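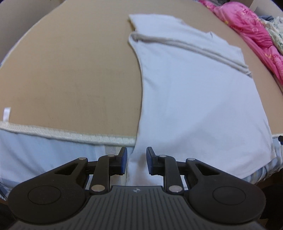 Pasel Garment Care
Minutes of the staff meeting, pressing room and counter
May 20, 2023

Present: pressing room (both shifts), front counter, delivery driver, shop manager. Apologies from the alterations desk, whose notes were read out under item 5.

1. Minutes of the last meeting

Agreed with one correction. The March minutes said the steam line had been serviced. It was inspected only. The service is still to be booked.

Action: shop manager to book the service and put the date on the wall calendar.

2. White garments

The morning shift reported that whites are still coming to the boards mixed in with colors. Last month a white blouse went out with a faint blue mark on the hem and came back. The mark was removed and the customer was not charged.

It was agreed that whites will be pressed first, before anything dark has been on the cover that day. If a white piece comes in late, it goes on the board kept for whites or waits until the next morning. The counter asked what to tell customers who want a white item the same day. Answer: take it if the whites board is free, otherwise offer the next day. Do not promise without asking the pressing room.

There was some discussion of whether cream and ivory count as white. They do.

3. Board covers

Several covers are due for replacement. Smudges do not always come through onto the fabric, but they make it hard to tell whether a mark is on the cover or on the garment. The afternoon shift said that time is lost lifting a piece to check and then smoothing it out again.

Two suppliers were compared. Prukora sells covers with an elastic edge, which go on quickly. The other supplier's covers use a drawcord and hold tighter, but take longer to change, and the knots work loose. The pressing room prefers elastic. An order for 6 covers from Prukora was approved.

Covers are to be changed when they look marked, without asking first. Used covers go in the gray bin to be washed. A cover that has been scorched is thrown out. The care tag should be left on, as the wash instructions are not the same for the old and new ones. Someone has been cutting them off.

Action: afternoon shift to place the order and label the shelf.

4. Pressing order and ties

The written order for dresses, smocks and tunics was gone over again, after different people had been doing it different ways.

Ties, bands and sashes first, on their own, flat. Then collar or neckline. Sleeves if there are any. Upper part next. Skirt or body last, working from the seam toward the hem, with the finished part allowed to hang over the near side of the board. Keep it off the floor.

A long piece should be shifted along as it is pressed. Pulling a hem to make it lie straight stretches it, and a narrow hem will then wave. If a hem already bows, press it as it lies and tell the alterations desk.

Folded or gathered bands were raised as a problem. They hold moisture longer than the single layer on each side, and if the piece is bagged too soon the band dries in creases. The morning shift now leaves these on the rail over lunch before bagging. This was thought sensible and both shifts will do it.

Small pleats at an edge: check whether the pleat is meant to be there before flattening it. If there is stitching, it stays. If unsure, ask.

The order of work will be typed up again and taped inside the supply cupboard door. The old sheet is to be taken down.

5. Notes from the alterations desk

Read out by the counter.

Loose hems are being found after pressing when they could be caught at check-in. Please run a hand along the hem at the counter and pin a slip to the piece if anything is open. Safety pins only. Straight pins have ended up on the boards.

The box of white thread is nearly finished. The desk would like the same brand as before, not a substitute.

The desk also asks that repairs not be left on the end of a board. They have been moved aside and missed. There is a basket for them beside the sewing machine.

6. Accounts

Arov has asked for its table linens to be folded in quarters, with the edges to the inside. The counter confirmed that this does not change the price. The driver said that the last load was folded the old way and Arov accepted it, but would like it right next time.

Howlader has asked for a quote on 400 napkins for an event. The pressing room can do this if the load arrives the afternoon before it is needed. A rush on the same day was refused. Last time the count on the slip said 500 and the bag held fewer, so the count will now be done with the customer's driver present and signed for at the door.

Action: counter to send the quote and include the delivery condition in writing.

7. Hangers and bags

Wire hangers are leaving a point in the shoulders of light fabrics. Padded hangers are to be used for blouses and anything thin. The counter will ask customers to bring them back. A sign was suggested, and there was no objection, but the wording was left to the counter.

The wide bags have been tearing at the neck. It was thought that the roll had been stored too near the heater. The rolls have been moved to the back shelf. If the tearing goes on, a different bag will be tried.

8. Room and safety

The mat in front of the second board has a curled corner and needs to be taped down or replaced. Until then the corner is to be kept under the foot of the rail.

Irons are to be stood on the rest, including when somebody is only turning a sleeve. Switch off at the wall when leaving the room. The last person out at night signs the sheet by the light switch. There were 2 evenings last month with no signature.

The window may be kept open in warm weather, but the screen has to stay in. Dust from the parking lot gets onto the whites otherwise.

9. Other business

The driver asked for the rail nearest the back door to be kept for finished orders only. Agreed.

The afternoon shift asked for a second spray bottle with plain water, marked as such, so that it is not mixed up with the starch. Agreed. The manager will get it this week.

A request to have the radio in the pressing room was agreed, provided the counter bell can be heard over it.

Next meeting to be set once the steam service date is known.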